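"Der Knoten ist das Problem, die Strecke selten" 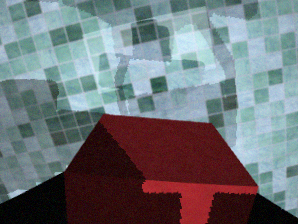

Jannik Wiegand

Die Stadt Povau will bis Ende Juni zwei Förderanträge beim Land einreichen: einen für den Umbau der Kreuzung Norkiastraße / Bahnzufahrt, einen für die Verlängerung des Radwegs bis zum Gewerbegebiet Prondska. Der Verkehrsausschuss hat den Unterlagen im Mai zugestimmt, die Entscheidung des Rates steht noch aus. Die Leiterin der Abteilung Verkehrsplanung hat im Gespräch erläutert, wie die Anträge zustande kamen und was die Verwaltung bei einer Ablehnung vorhat.

Ausgangspunkt sei eine Zählung am Knoten gewesen, sagt sie. In der Spitzenstunde am Nachmittag führen dort 2000 Kraftfahrzeuge ein, der Linksabbieger in die Bahnzufahrt staue sich regelmäßig über die Aufstelllänge hinaus zurück. "Wir haben dort eine Signalanlage, deren Steuerung nur Festzeitprogramme kennt. Wenn der Linksabbieger überläuft, blockiert er den Geradeausstreifen, und dann nützt auch eine längere Grünzeit nichts mehr."

Geprüft wurden ein Kreisverkehr, eine reine Erneuerung der Signaltechnik und eine Kombination aus neuer Technik und verlängertem Abbiegestreifen. Der Kreisverkehr schied früh aus. "Ein einstreifiger Kreisel reicht bei dieser Belastung nicht. Zweistreifig bekommen wir ihn auf der Fläche nicht unter, und für den Radverkehr wäre er ein Rückschritt." Beantragt wird nun die Kombination. Der Abbiegestreifen soll auf 100 Meter verlängert werden, die Fußgängerfurten an allen vier Armen erhalten Mittelinseln und taktile Leitelemente.

Auf die Frage, weshalb die Bushaltestelle Calloway-Platz nicht Teil des Antrags ist, verweist sie auf die Förderrichtlinie. Haltestellen würden aus einem anderen Programm bezuschusst, mit eigener Frist und anderem Fördersatz. "Baulich hängt das zusammen, förderrechtlich nicht. Wir planen die Haltestelle mit, legen die Leerrohre und setzen die Bordhöhe so, dass später niemand die Fahrbahn noch einmal öffnen muss." Der Bordstein werde in diesem Abschnitt als Formstein für den niederflurigen Einstieg ausgeführt.

Der zweite Antrag betrifft eine Lücke von 300 Metern zwischen dem Ende des vorhandenen Radwegs und der Zufahrt Prondska. Vorgesehen ist ein gemeinsamer Geh- und Radweg auf der Nordseite, asphaltiert, mit Trennstreifen zur Fahrbahn. Für die Trasse muss die Stadt noch Grund erwerben. Mit zwei Eigentümern sei man einig, mit einem dritten werde verhandelt. Zum Stand wollte sie sich nicht äußern. "Ohne gesicherten Grunderwerb gibt es keinen Bewilligungsbescheid, der Antrag selbst kann aber vorher gestellt werden."

Kritik hatte es im Ausschuss vor allem an der Bauzeit gegeben. Der Knoten soll halbseitig umgebaut werden, der Schwerverkehr würde über die Povauer Ringstraße umgeleitet. Anlieger dort hatten eine Liste mit 200 Unterschriften übergeben. Die Abteilungsleiterin hält die Umleitung für unvermeidbar, sieht aber Spielraum bei der Reihenfolge der Bauphasen. "Wenn wir mit dem südlichen Arm beginnen, kann der Lieferverkehr zum Gewerbegebiet länger die bisherige Route nutzen. Das kostet eine zusätzliche provisorische Signalisierung. Gerechnet ist es, beschlossen noch nicht."

Und wenn das Land ablehnt? Dann werde die Signaltechnik aus dem laufenden Haushalt erneuert, der Tiefbau verschoben. Der Eigenanteil sei für beide Vorhaben eingeplant, eine Vollfinanzierung nicht. "Das Steuergerät muss in jedem Fall raus - dafür gibt es kaum noch Ersatzteile."

Mit einem Bescheid rechnet die Verwaltung frühestens im kommenden Frühjahr. Die Entwurfsunterlagen liegen im Technischen Rathaus zur Einsicht aus, Stellungnahmen nimmt die Abteilung schriftlich entgegen.

27. Juni 2023

14 Mal geteilt
3 Kommentare

ringstrasse_anwohner
Die Umleitung führt an der Grundschule vorbei. Dazu steht im Artikel kein Wort. Gibt es wenigstens Tempo 30 für die Bauzeit?

M. K.
Festzeitsteuerung erklärt einiges. Nachts um elf steht man dort allein und wartet auf Querverkehr, der nicht kommt.

Pedalritter
Gemeinsamer Geh- und Radweg, wie breit denn? Unter drei Metern braucht man das mit Lastenrad gar nicht erst anzufangen. Auf der Südseite wäre übrigens mehr Platz, da steht nur der Zaun vom alten Lagerplatz.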